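Savudik Street picnic brings out its biggest crowd yet

9/6/23

The long tables are folded up, the bunting is back in its box, and people on Savudik Street are still talking about Saturday's lunch as if it might start again any minute. The end-of-summer picnic drew 316 neighbors this year, the most since the block first closed itself to traffic for an afternoon, and the line for lemonade reached all the way to the Kandasamy bakery before the band had even plugged in.

"I came out to borrow a chair and stayed five hours," said Ruba Moussa, who moved to the street in March. "I met more people in one day than in the whole spring. My kids were asleep by seven, shoes and all!"
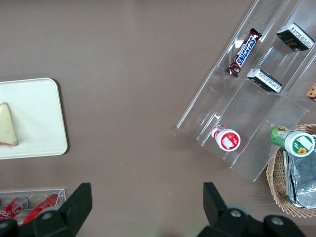 The picnic runs on a simple rule that has held from the start. Every household brings one dish big enough for its own family plus one more, and everything goes on the shared tables. Nothing is sold. This time the odd-numbered side of the street was asked for savory food and the even side for sweet, which mostly worked, although the even side turned up with a surprising amount of potato salad.

Yaryna Shevchuk, the lead organizer, had been up since dawn chalking table numbers onto the road. She said the best moment for her came just after one o'clock, when all the tables were full and she finally got to sit down with a plate of her own.

"Somebody had made plum dumplings like my aunt's," she said. "I went back for more. I went back again after that. I'm not sorry."

The afternoon program was a mix of old favorites and new ideas:

The children's bike parade, which went around the block twice when the riders refused to get off.

The book swap outside number 110, where the leftover paperbacks have been boxed up for the Kevska reading room.

The sandwich contest, open to all ages and judged on taste alone, with first prize going to 12-year-old Hala Darwish for roasted eggplant and mint on flatbread.

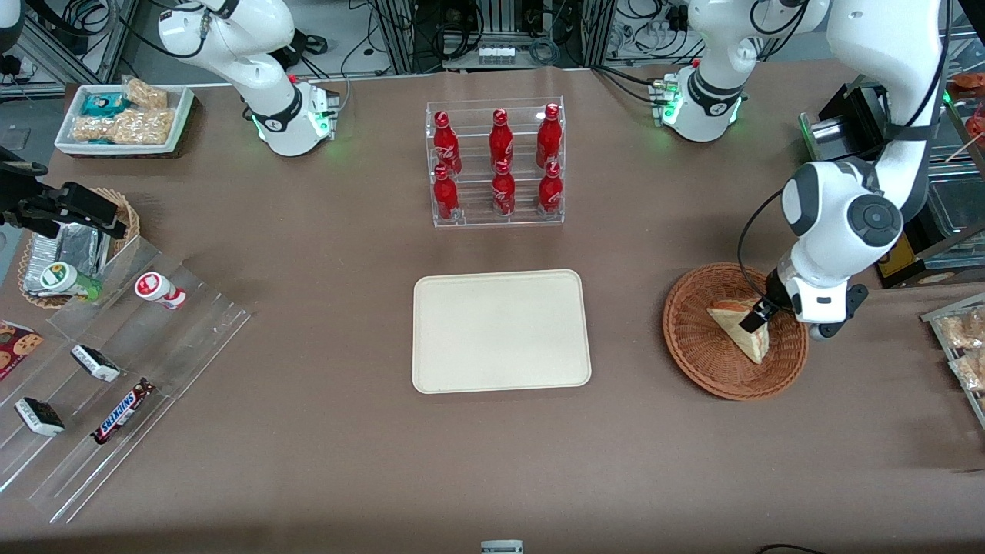
Music until sundown

Local five-piece Festton played two sets from the loading dock behind the hardware store, and the second one ran well past its planned finish. By the last few songs there were grandparents dancing with toddlers and a whole row of teenagers pretending not to know the words. Drummer Toon Van Loon said the band had only practiced for an hour of material and had to repeat three numbers to keep going.

"They clapped louder the second time around," he said. "We'd do it again tomorrow."

There was a short scare at four, when dark clouds came up over the river and a few people started covering dishes with towels. It sprinkled for a couple of minutes and then the sun was back, to a big cheer from the dance floor.

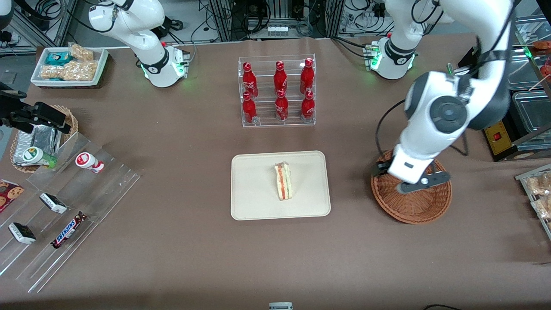 Donations collected in a jar at the lemonade stand came to almost $500, enough to pay for the street permit next year and put a little toward the bench that neighbors have wanted at the bus stop since the old one was taken out. A sketch of the bench was taped up by the stand all day, and people penciled their opinions right onto it. Most want a back on it. Several want it painted yellow.

Joelle Smadi, who has lived on the street longer than almost anyone and remembers the first picnic as two card tables and a radio, was delighted with how the day went. She brought her bean stew again, in the same dented blue pot, and it was gone before she could get a bowl for herself.

"We had maybe a dozen people that first year," she said. "Now I look down the road and I can't see the end of the tables. It makes me so happy."
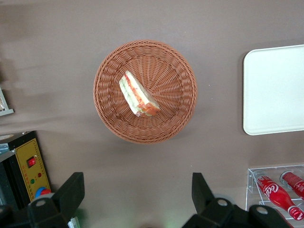 Cleanup took less than an hour, thanks to the many people who stayed behind with brooms and bags, and the road was open again before dark. A few things were left behind and are waiting for their owners at the bakery: a child's green raincoat, two serving spoons, a pair of reading glasses and a very nice pie dish with no name on it.

Planning for the next picnic starts in March, and anyone on Savudik Street or the blocks nearby is welcome to help. Shevchuk is especially hoping for someone with a van, and for a few more people willing to chalk numbers at dawn. Names can be left at the bakery counter.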